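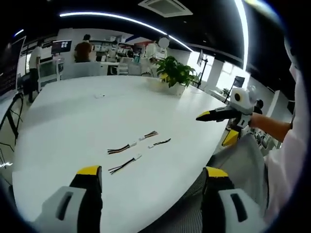 Hand-held grippers and short wire harness cables on the work table.

Equipment Plan for the Coming Year: Hand-Held Grippers and Cable Work

Nov 11, 2022

The Uvdale Equipment Office has completed the first draft of its equipment plan for the coming year. The largest new line covers hand-held grippers for cable handling work. Under the present budget these were bought in single orders, as each section found money for them, and the result has been uneven. Two sections hold grippers with no spare fingers. A third holds spare fingers that do not fit the grippers it uses.

The draft proposes one purchase for all sections, to be placed in January. It provides for eight grippers, with one set of replacement fingers for each. Replacement finger sets have been quoted by Venum at $244 per set, delivered, and the price will be held until the order is placed. Zervas has also been asked to quote. Its offer covers the grippers but leaves out the fingers, so the two totals cannot yet be compared. The office expects a revised offer before the draft goes forward for approval.

Sections are reminded that the price of a gripper is only part of its cost. The plan therefore carries separate lines for cables and adapters, storage cases, repair, and the staff hours needed to check each unit on arrival. Computer storage for recordings will stay in the computing budget for one more year and should not be entered on the equipment form.

Work materials are now listed as well. Wire harness cables with small connectors are handled many times over, and both the connectors and the strands wear. The draft allows for 50 harness cables per section, drawn from a common stock at Tallorham. Sections that need other types, or longer lengths, should say so on the form and attach a part number where they have one.

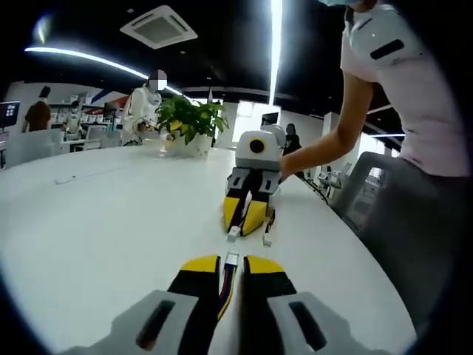 One reply to the draft argued that the office is buying grippers ahead of tables, and that a section with two people working face to face needs a clear surface and room to move their arms long before it needs a third device. The same reply asked that furniture be planned in the same round, and that no section be sent more units than it has places to use them.

The office accepts this point in part. Furniture is paid for from a different fund and cannot be moved into the equipment plan this year. The form has been changed, however, and now asks how many work places a section has ready, with the size of each table. Grippers will be assigned on that basis. Units not assigned in the first round will be kept at Tallorham and may be requested later in the year – a second form will not be needed.
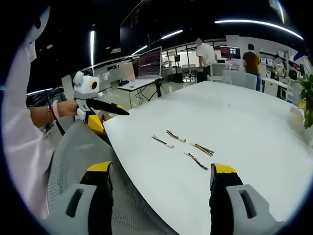
Seating and lighting may be listed under general remarks, though no money is set aside for either. Requests for laptops should go through the usual computing order. Where a laptop is to be used only for gripper work, please write this on the request so that the cost can be reported under the right heading.

The office received 79 separate equipment requests under the present budget, many of them for parts costing very little. Small parts should now be grouped into one request per section per quarter. Urgent repairs are exempt and may be sent in at any time.

Forms are available from the Equipment Office and should be returned with the signature of the section head. Sections that sent in figures for the first draft do not need to send them again unless the number of work places has changed.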